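Nonau Users' Forum
Manipulation Hardware > End Effectors and Sensing

Print this thread | E-mail this thread

Subject: Finger inserts for cloth handling: request for comparative experience

Posted by: d_koubek

Our laboratory is preparing a recommendation on hand-held grippers for the collection of cloth-handling demonstrations. Two finger sets are under consideration. The first is the Grolledon ribbed insert, in orange, mounted on a rigid black finger. The second is a plain silicone pad from Bartoš. Both fit the same mounting block, and both are used with the same wide-angle camera and square fiducial markers, so the tracking software requires no modification.

The evaluation covers spreading and folding on a bare wood tabletop, with one operator or with two. In two-operator work the far device holds a corner of the cloth while the near device approaches the opposite edge with its fingers open. 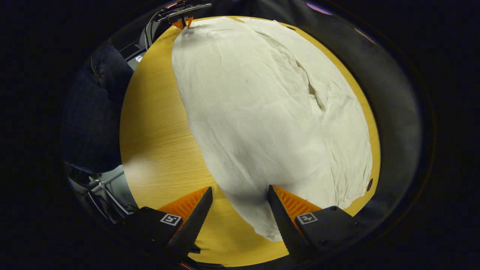 Submitted by Dagmar Koubek, November
E-mail the author

In the series completed to date we recorded 2,118 grasp attempts with the Grolledon inserts. The ribbed surface performs well on hems and folded edges. It performs less well on a single flat layer, where the operator must first raise a ridge in the fabric before closing the fingers. The silicone pads show the reverse tendency, although they collect lint and must be cleaned after each session.

We would welcome the experience of other groups on three matters: the rate of wear of the ribbed inserts, the reliability of marker detection at full finger opening, and the choice of a single or a second operator for large items.

Posted by: n_kratochvil

With respect to wear, our group replaces the ribbed inserts after 700 closures. Beyond that point the edges of the teeth are rounded and light cotton begins to slip. The manufacturer's mounting screws should also be checked at each replacement. We had one insert work itself out of alignment, and the recordings from that afternoon could not be used.

I must disagree with the implied conclusion on flat layers. In our experience the difficulty lies in the angle of approach. An operator who brings the tips in low, nearly parallel to the table, will lift a single layer with either insert. A comparison that leaves the approach angle to the individual operator is a comparison of operators.

Norbert Kratochvíl

Posted by: d_koubek

The point regarding approach angle is accepted in part. Our operators received the same instruction sheet, but the sheet does not specify an angle. It will be revised before the silicone series begins.

I would nevertheless maintain that an insert which demands a particular angle places a burden on the operator, and that this burden ought to be reported. Folded garments are a useful case. Where the fabric is already pleated in layers, the ribbed insert has an edge to engage and the approach matters a good deal less. A bunched end is more troublesome, as the fingers tend to take several layers together.

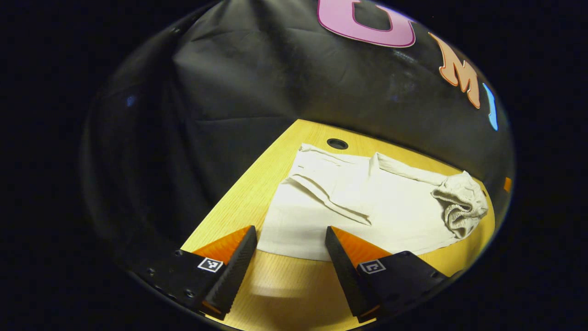

Yurani Rengifo would separate the two conditions altogether. Layered folds and bunched fabric should be scored on different sheets, she writes, and a grasp that takes more layers than intended should be entered as a failure even when the garment is lifted.

Posted by: s_zerouali

I support the separate scoring. On the matter of markers, we compared the standard controller with the Nultel unit. With the fingers fully open the two gave equivalent results. The difference appeared under strong light from one side, where the standard controller lost a marker on 4 recordings and the Nultel unit on 3. I do not regard that difference as sufficient grounds for a purchase.

Said Zerouali

Posted by: n_kratochvil

Nor do I. Fixed exposure on the camera would probably account for more than the choice of controller. Was exposure locked in both cases?

Posted by: s_zerouali

It was locked for the Nultel recordings only. The comparison will have to be repeated.

Posted by: z_zeman

Members are asked to post controller results under Electronics and to keep this thread to finger inserts. The two posts above will remain here for continuity. Insert wear records may be sent to me in spreadsheet form for the shared table.

Zdeňka Zeman, Moderator

Print this thread | E-mail this thread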